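Hiltotero Care Label Transcriptions

README for the tabular release

Contents

Hiltotero is a table of garment and household textile care labels, typed out by hand and normalized to a small set of fields. One row is one label. The current release has 930 rows in the main table and a separate table of 234 symbol sequences that could not be matched to a written instruction on the same label.

The main use is checking whether the written text on a label agrees with its symbols. People have also used it for testing text normalization, for fabric name matching, and for building sorting rules for shared laundry rooms. It contains no label scans and no personal information.

Files

labels.csv: the main table, UTF-8, comma separated, header on the first line
symbols_unmatched.csv: symbol sequences without a text counterpart
fibers.csv: lookup table from the fiber name as printed to the normalized fiber name
codes.txt: plain text list of the symbol codes and their meanings
CHANGES.txt: release notes, newest first

Line endings are LF in all files. Earlier releases had CRLF in fibers.csv, and scripts that strip a trailing carriage return will still work.

Fields in labels.csv

label_id: integer, unique, never reused. Gaps are rows that were withdrawn.
item_type: one of garment, bedding, towel, curtain, cover, other.
fiber_raw: fiber content exactly as printed, including spelling mistakes.
fiber_norm: list of fiber and percentage pairs, separated by semicolons.
text_raw: the written care instructions as printed, with line breaks replaced by a vertical bar.
sym_wash, sym_bleach, sym_dry, sym_iron, sym_pro: one code each, or empty if the symbol is absent.
lang: language codes of the printed text, in the order they appear.
agree: yes, no, or unclear.
transcriber: a or b.
note: free text, usually empty.

Temperatures in sym_wash are in Celsius. A code of W40 means a wash tub symbol with 40 printed inside it. Bars under the tub are stored as a suffix: W40-1 for a single bar, W40-2 for a double bar. Older labels use one to six dots in place of a number. These are stored as WD1 to WD6 and are not converted, as the manufacturer's intent is not always certain when the label also carries text.

An empty symbol field and a "do not" symbol are different values. Empty means nothing was printed. A crossed-out symbol is stored with the prefix X, so XB is "do not bleach" and an empty sym_bleach is no statement about bleach. Several users have merged the two on import. Check your CSV reader if the XB count looks too high.

Collection

Labels were collected by Asabe Fashola and Gangadharan Pillai from secondhand stock at the Praltstead exchange and from a set of discontinued household linens sold under the Stameck name. Garments came from the open racks. Bedding, towels and curtains came mostly from closed bins, which were emptied and returned each Friday.

Items without a legible label were skipped. No attempt was made to guess at fiber content from the feel or weight of the cloth. This matters most for thin gray and white knits, where cotton, viscose and cotton-polyester blends are easy to confuse by hand, and where the label is often the first thing to wear out.

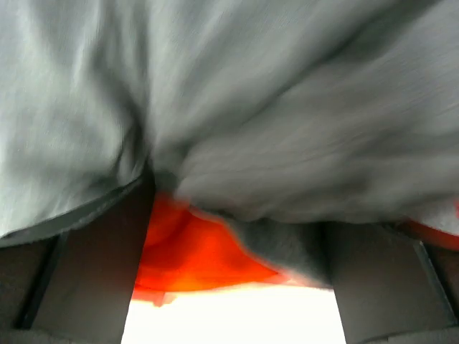
Skipped items are not recorded in any file, so the table can't be used to estimate how many textiles in circulation have lost their labels. It is also a poor guide to which fibers are common in stores. Secondhand stock leans toward items that survive several years of use, and pure silk and fine wool are both scarce in the table.

Transcription

Each label was typed once by one person and read back by the other. Differences were settled by going back to the item. Where the item had already been returned to stock, the row was kept with agree set to unclear and the reason given in the note field.

Rules followed during transcription:

Keep the printed capitalization and punctuation in text_raw.
Do not correct spelling. "Polyster" stays "Polyster".
Use a question mark in square brackets for each character that can't be read.
Type all languages on the label. Do not translate.
If two labels are sewn into one item, use the one with the fiber content. Mention the other in the note.

The last rule was added partway through. Rows with a label_id below 40 may join the text of two labels into one field. We know of three such rows and have marked them in the note field.

The agree field

The agree field compares text_raw with the five symbol fields. It is set to no when following the text would break an instruction given by a symbol, or the other way around. A typical case is text reading "machine wash warm" next to a hand wash symbol. A label whose text says less than its symbols is not a conflict and gets yes.

"Dry flat" was a recurring problem. Some labels print the words and also carry a tumble dry symbol with one dot. We treat this as no. If you disagree, filter on the string "flat" in text_raw and recode.

"Wash with like colors" has no matching symbol and is ignored for the comparison. So are "remove promptly", "reshape while damp" and any advice about turning the item inside out.

Loading the data

All fields should be read as text. The percentages in fiber_norm are integers except in a few rows where the label printed a decimal. Spreadsheet programs tend to turn some symbol codes and fiber shares into dates, so import with column types set by hand.

A minimal check after loading: the row count should be 930, label_id should have no duplicates, and every percentage list should add up to 100 unless the note field contains the word "sum". Labels that list the shell and lining separately have two lists, divided by a slash, and each adds up to 100 by itself.

Known problems

The Stameck linens share a small number of label designs. If you split the table for training and testing, split by text_raw and not by row, or identical labels will end up on both sides.

Turkish dotted and dotless i were not kept apart in the earliest rows. Lowercasing will make this worse.

The lang field lists Portuguese for two labels that are probably Galician. Left as is until someone who reads both can check.

The text_raw field is limited to 2000 characters. One curtain label went over the limit and was cut after its ninth language.

Changes in this release

Released in May. Added the curtain rows. Split sym_dry so that line drying and tumble drying no longer share codes. Removed the country field, which had been filled in inconsistently. Renamed "elasthane" to "elastane" in fibers.csv. The old spelling remains in fiber_raw where it was printed that way.

Corrections

Send the label_id, the field, the current value and the proposed value. Corrections to agree should quote the part of text_raw they rely on. Corrections to fiber_raw need a legible photo of the label, as the original items are no longer held.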